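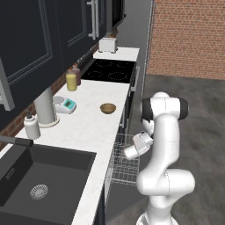 How do you keep two languages going at home when most of the day happens in one of them?
Tie the second language to a few household jobs and keep it there. Cooking and folding laundry work well, as the same words come up every time.

Tips for the kitchen

Label the cupboards in the second language, nouns only. Swap the labels for short phrases after a month.

Write the shopping list in that language and have a child read it out in the store.

Pick one recipe and cook it often. Ours is a lentil soup from my mother-in-law, and the verbs (peel, chop, stir, drain) stuck before anything else did.

If a child answers in the other language, carry on in yours. Repeat the word once and go on with the job — no quizzing at the stove.

Keep a notebook in a drawer for words you had to look up. I started mine in October and it has 635 entries, plenty of them for kitchen tools.

Mixing is fine. A sentence that starts in one language and ends in the other still gets the table set.

For parents who are rusty themselves: learn the words for one drawer at a time.

Leonie Brandes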